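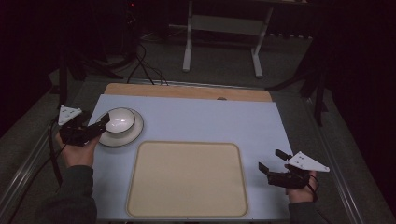

Sanctions, a petition and a very long bus ride

2022-04-29

So I finally did the thing I've been telling everyone I was going to do since the first week of the war, and went to a protest. A real one, with a sign and sore feet and everything! I'm writing it up now while I still remember it, so excuse the mess.

Some background for those of you who come for the recipes (hi, they'll be back). Kostier, where I live, has one big employer, and that's Sesora. They make pumps and valves for irrigation, and half the people on my street either work there or used to. When the invasion started in February, loads of companies put out statements saying they were pausing business in Russia. Sesora put out a statement too. It said they were "monitoring developments." That was it, and as far as I can tell they're monitoring them still.

In March a petition went up asking the company to stop shipping to its Russian distributor, Padirari, until the troops are out. I signed it the day I saw it, and so did a lot of people I wouldn't have guessed, including the man at the hardware store who once lectured me for a whole afternoon about how politics has no place in a small town. By Tuesday of this week it had 1447 signatures. For a place our size that's a lot! The organizers decided it was time to carry the thing to the company's head office in person, and the head office, of course, is in Sobczak, on the other side of the state.

Getting there

The number 5 bus goes to the county seat and from there you change to the regional one, which stops at every single gas station in creation. I'd packed sandwiches and a thermos and a book about the breakup of Yugoslavia that I've been meaning to finish since September. I read maybe ten pages. Mostly I talked to the people around me, who were all going to the same place, and I have to say the mood was better than I expected. Serious, but friendly. One woman was going over the wording of the letter with a pencil and kept changing "demand" to "ask" and then back again.

We had quite a discussion about that, as it happens. "Ask" sounds weak on paper. But a few of the people on the bus have family at the plant, and they didn't want the first thing the company read to sound like a threat to their cousins' jobs. In the end the letter said "call on," which I think makes no one happy, so it's probably right.

Outside the office

I was picturing something like the footage from Berlin or Prague, streets full from wall to wall. Sobczak isn't Berlin. The police told the organizers afterward that they had put the crowd at 595, which seemed like an oddly exact figure to me, but I'll take it. There were blue and yellow flags, a brass band that only knew a few tunes, and kids on shoulders. Somebody had brought a speaker and played the Ukrainian anthem, and a group near the front sang all of it, and I found I couldn't look at them for very long.

The speeches were mixed. The best one was by a student from Kharkiv who'd been in the country since the fall and was supposed to go home this summer. She talked very plainly about calling her grandmother every night and about how the calls get shorter. She didn't mention Sesora at all. Then a man from the state legislature got up and talked for 24 minutes (I was watching the clock on the bank) and mentioned himself quite a bit.

A person from the company did come out, I'll give them that. She took the box with the petition, shook hands, and said it would be passed to the board. No date, no promise. Someone shouted "When?" and she said she understood the strength of feeling. Then she went back in and the band started up again.

What I keep chewing on

Does any of this matter? I've gone back and forth on it all week. Pumps aren't tanks. Padirari sells to farms, and it's fair to say that farmers outside Rostov didn't order anyone to shell Mariupol. I don't love the idea of making ordinary people poorer to get at a government that clearly doesn't mind if they are.

But a war costs money, and the money comes from somewhere, and taxes are taxes. If the big energy deals are too hard for the politicians to touch in a hurry, I'd like the smaller stuff to get looked at in the meantime. It also just bothers me that the profit ends up in my town. It pays for the swimming pool! I swim in it!
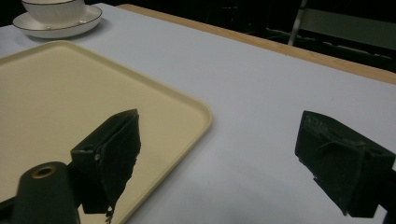

A reader wrote under my last post that she agrees with every word about the war and still won't sign, and that I should think harder about who gets laid off first if the Russian orders stop. Her view is that the board will be fine whatever happens and the night shift won't be, and that if the state wants companies to pull out, the state should pass a law and cover the wages for a while. I've read her comment several times. I think she's right about the night shift. I'd want that in the next letter, in plain words, and I've told the organizers so.

Where I still disagree with her is on waiting for a law. The legislature is out for most of the summer and I don't trust it to hurry. A company can decide something on a Monday morning if it wants to.

What's next

The board meets in the middle of May, and we've been told we'll get a written answer after that. There's a meeting at the library in Kostier before then to talk about the second letter, and it's open to anyone, including people who think the whole thing is a mistake. Please come if you're one of those, I mean it. I'll post the time once the room is confirmed.

And if you were on that bus and lost a green umbrella, it's at my house.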